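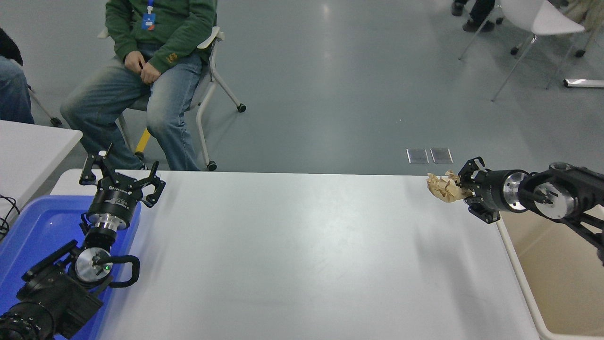 Temba asked under our last notice whether crumpled packing paper goes in with the clean paper or in the general waste, and whether it has to be flattened first. The question has come up several times since March, and the Estunum Facilities Office is answering it in this thread.

1/ Crumpled paper is accepted with clean paper at all Estunum work tables. It does not have to be flattened. It should be dry and free of tape, labels and food.

2/ Please place the paper in the bin by hand and do not throw it from a seat. Paper that lands on the floor is swept up with the dust and can no longer be recycled.

3/ Blue trays are for items that stay at the table: pens, small tools, parts waiting for the next shift. They are not for waste. The evening crew does not empty trays and has been instructed not to.

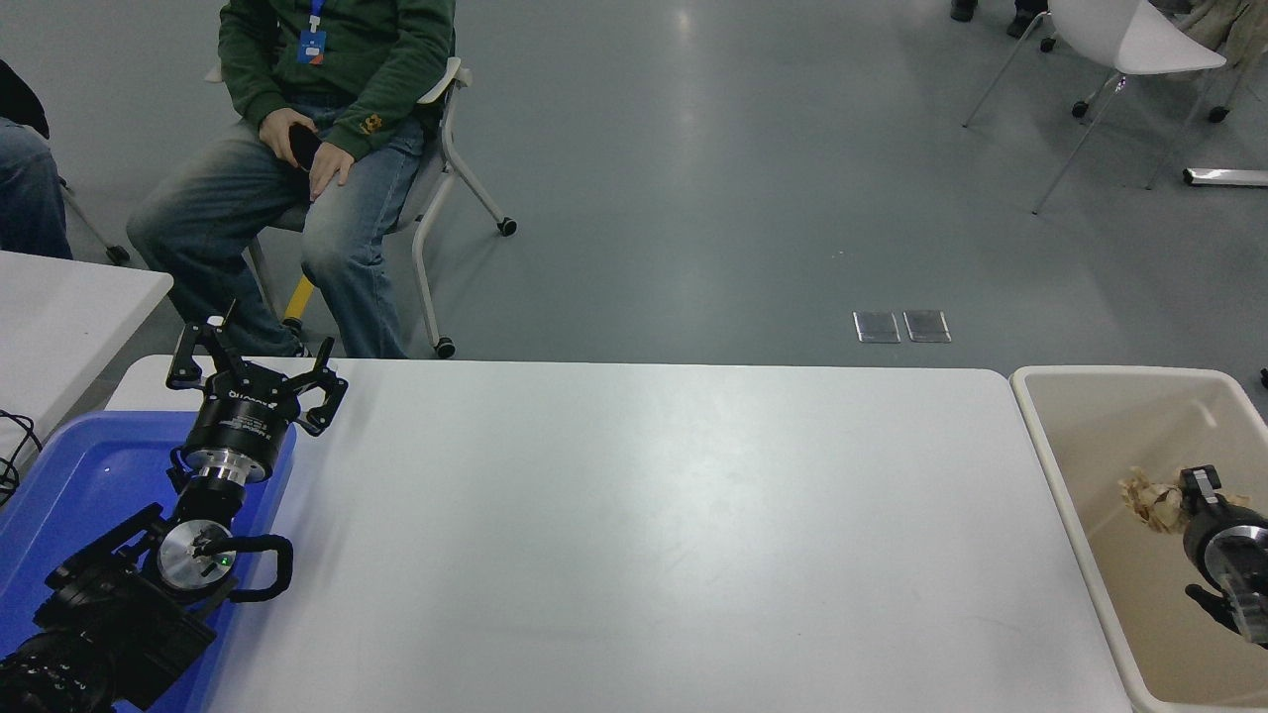

Annelore Kasten
Head of Facilities, Estunum

4/ The beige bins stand on the floor at the end of the table. Staff are asked to leave them there and not to push them underneath, where the evening crew may miss them.

5/ Brown and tan wrapping paper is collected together with white office paper. Separate collection ended in March, when Irkville changed its hauler. Old signs asking for two bins may be disregarded and will be taken down.

6/ Paper towels, tissues and paper cups are general waste, even when they look clean. If you are unsure about an item, put it in general waste. One wet cup can spoil a full bag of paper.

7/ For the record, the building sent out 1,291 pounds of clean paper last quarter, compared with 1,011 pounds in the quarter before. We thank all teams for their part in this. Nearly 91 bags were still turned back at the dock for food or liquid.

8/ Tables are to be cleared at the end of each working day. Trays may remain on the table. Loose paper may not, including paper that someone intends to use again as padding. Padding for reuse should be taken to the packing shelf on level 5.

9/ Requests for an additional bin go to the Facilities desk and should give the table number and the team name. Bins should not be borrowed from the Flastgate side of the building, which has its own collection times.

10/ Further questions may be left as replies to this thread. They will be read each working morning and answered here, so that all teams receive the same information.

Last updated: 31 July 2018

Related posts
Collection times for the Flastgate side
What belongs on the packing shelf
Replacing a cracked bin or tray
Clear tables: notice to evening teams

Contact | © 2018 Estunum Facilities Office | Back to top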